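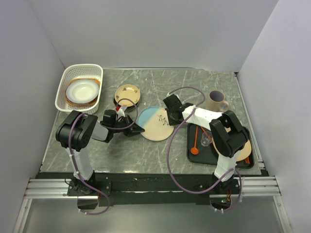 Une base militaire que l'on ne nomme pas

Depuis le mois de février, le port de Joson reçoit des navires dont le gouvernement ne veut pas parler. Le ministère de la Défense emploie l'expression « point d'appui logistique ». L'accord signé avec l'allié étranger compte 50 pages, et le Parlement en a lu quatre. Pour un pays qui affirme encore sa neutralité dans chaque discours, je trouve que c'est peu.

Je suis allée à Joson deux fois cette année. La première fois, on pouvait encore marcher jusqu'au vieux phare. La seconde fois, une clôture coupait la route, et les gardiens portaient l'uniforme de Grotbridge, une société privée qui assure la sécurité du périmètre. À qui obéissent ces hommes en cas d'incident ? J'ai posé la question à la préfecture, qui m'a renvoyée au ministère, qui m'a renvoyée au texte de l'accord. Or l'annexe qui traite de ce sujet est classée secrète.

Melquiades Carrillo a servi longtemps comme officier de marine avant d'enseigner le droit de la mer. Il ne s'oppose pas par principe à la présence étrangère. « Un petit État peut avoir besoin d'un protecteur, me dit-il. Mais il doit savoir ce qu'il a promis en échange. » Selon lui, tout dépend de l'article onze, qui autorise des « opérations de soutien » au départ du port. Si un bâtiment allié quitte Joson pour aller frapper un pays tiers, ce pays aura le droit de nous considérer comme partie au conflit. Le mot « soutien » n'est défini dans aucun des passages publiés.

De l'autre côté du détroit de Palacios, on a bien compris cette ambiguïté. Le voisin a déplacé 3 000 soldats vers la côte au printemps et il a prolongé ses manœuvres pendant l'été. Notre ministre a parlé d'une provocation. Peut-être. Il faut quand même remarquer que ces manœuvres ont commencé après l'arrivée des premiers navires, et que la chronologie a son importance lorsque l'on distribue les responsabilités.

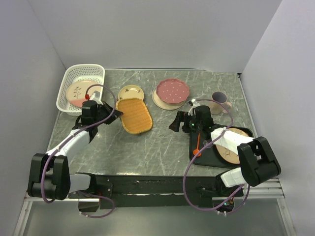
Panier blanc ajouré et set ovale tissé, sur un plan gris à motif marbré.

Dans la ville elle-même, les opinions sont partagées. Le chantier des nouveaux quais a été confié à Revex et il emploie 335 personnes, dans une région où la conserverie a fermé. Les loyers ont monté aussi. Les pêcheurs, eux, doivent maintenant contourner la zone interdite, ce qui leur coûte du carburant et presque deux heures de mer par sortie. On leur avait annoncé une compensation - le formulaire existe, mais pas encore le budget.

Jaqueline Magaña siège au conseil municipal depuis six ans. Elle a réuni 510 signatures pour demander une séance publique sur l'accord, et elle attend toujours la réponse. « On me demande si je suis pour ou contre l'alliance, raconte-t-elle. Je demande seulement à lire. » Ses adversaires l'accusent de faire le jeu du voisin. C'est un reproche commode, que l'on entend dans beaucoup de pays dès qu'une question militaire arrive devant des électeurs.

Le Parlement doit voter à l'automne la prolongation de l'accord pour dix ans. La commission de la Défense souhaite un débat à huis clos. Deux députés de la majorité ont déjà dit qu'ils s'abstiendraient si l'annexe ne leur était pas communiquée - il en faudrait cinq pour bloquer le texte.

Dernière mise à jour : 26 septembre 2018

Commentaires

Ancien_du_port : Mon fils travaille sur les quais. Vous venez deux fois et vous repartez, nous on reste. La conserverie, personne ne l'a défendue à l'époque.

Mireille T. : Merci pour le passage sur l'article onze. Est-ce que les quatre pages publiées sont consultables quelque part ?

kelvar : Et les manœuvres de l'an dernier, avant les navires ? Vous les oubliez un peu vite.

Mireille T. : @kelvar elles étaient beaucoup plus au nord, il me semble.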